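Sorting Household Laundry on a Bed Surface: Time, Space and Order of Work

Project report, Textiles and Home Studies, second year
Submitted 27th March

1. Background

Most published advice on sorting clean laundry assumes a table or worktop at standing height. In the shared houses in Grekville where the members of our group live, there is no such table. Clothes come off the airer and go onto a bed, and they are sorted there, with the bedding often still in place. The project looked at how the work is done under those conditions and whether the order in which items are handled makes a difference to the time taken.

The question came out of a first-year exercise on storage, in which several of us recorded that clean clothes spent longer on the bed than in the wash. The exercise did not look at why.

2. Aims

The aims were to record the time needed to sort and fold a mixed load on a double bed, to compare two orders of work, and to note which items caused delay. A fourth aim, on ironing, was dropped in the second week as only one house had a working iron.

3. Method

Six loads were sorted. Each load was a normal week's washing for one person and was not made up for the purpose. Across the six loads there were 204 items, with a sock entered as one item and a pair of socks as two.

Two orders of work were used. In Order A, large items were taken first: blankets, towels, jumpers, trousers. Small items were left on the bed until the end. In Order B, small items were taken first and set in a row along the edge of the bed, and large items were folded afterwards. Three loads were done in each order.

Timing was by phone stopwatch, started when the first item was lifted and stopped when the last one was put on its pile. Time spent carrying piles to a drawer was left out. Items were entered on a sheet printed from the Trekex template used in last year's module, with two columns added, one for colour and one for "had to look for it".

The bed was used as found. If it was made, it stayed made. If there was a blanket pushed to one side, it stayed there unless it was part of the load.

4. Results

Total time for the three loads in Order A was 2047 seconds. For Order B the total was longer by 511 seconds. The loads were not identical in size, so the totals should be read with the item sheets in the appendix.

The difference came mainly from the row of small items. In Order B the row took up the front edge of the bed, and large items then had to be folded behind it, at arm's length. Twice the row was swept onto the floor by a sleeve and had to be laid out again. In Order A the large items left the bed early and the working area grew as the load went down.

Order A had its own fault. Small items slid under large ones at the start and were lifted away with them. One sock was folded into a towel and was found two days later.

5. Finding small items

The column for "had to look for it" was filled in most often for socks, then for underwear, then for a single glove. Colour had a clear effect. Dark socks on dark garments were missed on the first pass and found on the second or third. Bright socks were picked out straight away, whatever they were lying on. Orange against black was the easiest pairing in the whole set, and the ribbed knit also helped, as it could be told by touch from the flat jersey of a T-shirt.
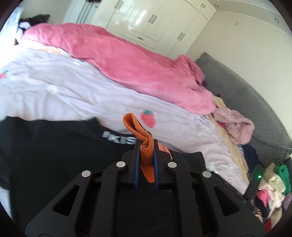
Corrado Rinaldi thought the colour result was overstated, and said at the review meeting that a bright sock is found quickly but its partner still has to be found as well, so the time for the pair depends on the slower of the two. The sheets bear him out in part. For bright pairs the second sock was usually found soon after the first – but in one load it was inside a pillowcase, and that pair has the longest time of any in the study.

Thick, soft fabrics were a separate source of delay. Fleece and plush items do not hold a fold on a mattress in the way they do on a hard surface. They were folded, opened out again under their own weight and had to be refolded. Rolling worked better and was adopted from the third load on.

6. Limits

Three loads per order is a small number. The people sorting knew which order was meant to be faster by the end. The mattresses differed in firmness, and the one in the Flullcombe Road house sags in the middle, so that piles leaned inwards.

7. Further work

A second round is planned for May with a flat board laid on the bed, offcut size permitting. Piras, the hardware shop by the station, will cut one to size if we bring the measurements. Order A will be kept, with one change: all socks to be pulled out and dropped in a bowl before anything else is touched.

Appendix 1: item sheets, loads one to six
Appendix 2: blank recording sheet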